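Sowmya had given the robot a name, Tratiria, and Lutz did not like it. He said a machine with 324 screws should first work, and then it may have a name.

By April it could hold a cup. The bag was harder. All evening they sat in the workshop and changed one number, then another.

"Again," said Sowmya.

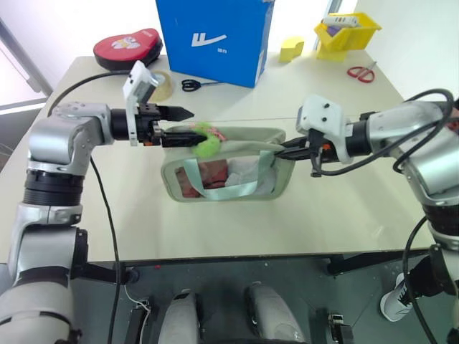
*Tratiria and the green bag*

Lutz did not breathe. One hand held the rim by the corner, as his mother used to hold his collar.

"She is careful," he said.

"She?" asked Sowmya.

He looked for his coffee and wrote in the notebook: try 200, grip force a little lower.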